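Reltthorpe Shared Workshop, evening course
Building an arm for the kitchen counter
Handout 4: Simulate first, then doubt it

Read this before Friday. Bring your laptop and the parts list from last time. If you haven't finished wiring the gripper board, come anyway; we won't touch hardware until the second hour.

Where we are

You have a base bolted to a pedestal, most of a gripper, and a model of both in the simulator. Several of you have also told me that the arm "works". I would like us to be stricter about that word. So far, what works is a model of the arm, in a kitchen that was also modelled, with friction values one of us typed in late in the evening. I typed mine in too, and I have no more faith in them than in yours.

The Fanura notes that come with the kit say a build tested in simulation will need "only light adjustment" on the bench. I have looked for what they mean by light and can't find it. Treat the sentence as advertising.

What a simulated grasp tells you

It tells you about reach and clearance, and it does this fairly well. If the linkage hits the counter in the model, it will hit the counter at home, and you have saved yourself a bent finger. It also shows up bad choices of approach angle, which most of us make at first.

It tells you much less about holding things. Look at the round fruit or veg in your own scenes at high zoom. The outline is a run of short straight edges. A fingertip closing on it meets a flat face or a corner, depending on where it lands, and the contact solver does whatever it does with that. A real tomato gives a little, and then it gives a lot.

In close-up work the gripper also hides what it is reaching for, so don't judge a grasp from a single view.

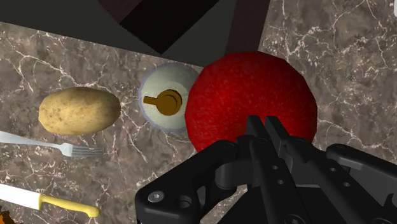

Roswitha Voß thinks I am being unfair to the simulator. Her point is that a faceted object is a harder test than a smooth one, so anything that survives it should be safe on the bench, and that those who skip the step end up buying fingers twice. I agree about the fingers. I don't agree that harder in one way means harder in every way, and I have asked her to bring her runs on Friday so that we can look at the failures as well as the successes.

About those success rates

Last month's group log shows 141 attempts, and the summary at the top says 99 were good. Before you quote that to anyone, ask:

What counted as good? Two people logged a lift. One logged fingers touching the object, which is a different thing.

Was the object put back in the same spot each time? If so, you have tested one spot.

Who stopped the run, and when? A run that ends early can't drop anything.

Were the discarded attempts written down? I suspect they weren't. Mine weren't.

I am not accusing anyone. A log kept loosely will always drift towards good news, and then we plan the next month's work on top of it.

Clutter

The Marciniak write-up some of you have been passing round uses one cube on a bare table. Nobody's kitchen looks like that. Leave the mugs and cutlery where they are when you set up a trial. Knives in particular are thin, lie flat, and are easily missed by a cheap depth sensor, so include them in the model and keep real ones off the bench until I say otherwise.

Start each trial with the gripper open to the same width and well above the counter. Save the start pose under its own name. If you change the layout, change the name.
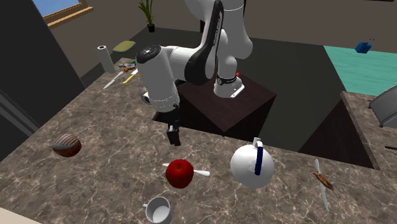 Fig. 2. Arm over the counter with nothing in the gripper; apple and mug below.

Money

The full Cestivis kit is now listed at 2670 with the force sensor. Please don't order it yet. The sensor may be worth having, but the only evidence I have been shown is a video from the people who sell it. We can borrow one in October and try it against the plain fingers on the same objects, with someone else keeping the tally.

To do before Friday

1. Pick one object and write down, in a sentence, what will count as a successful grasp. Do this before you run anything.

2. Run it from four different object positions. Log every attempt, including the ones you stop.

3. Change one friction value by a lot and run the same set again. If the results hardly move, find out why. If they move a great deal, write down which value you would defend, and how you would measure it with things you have at home.

4. Save one failed run in full. We'll go through these together, beginning with mine.

Doors open at the usual time. The bench supply with the loose knob is still out of use, so bring your own if you have one.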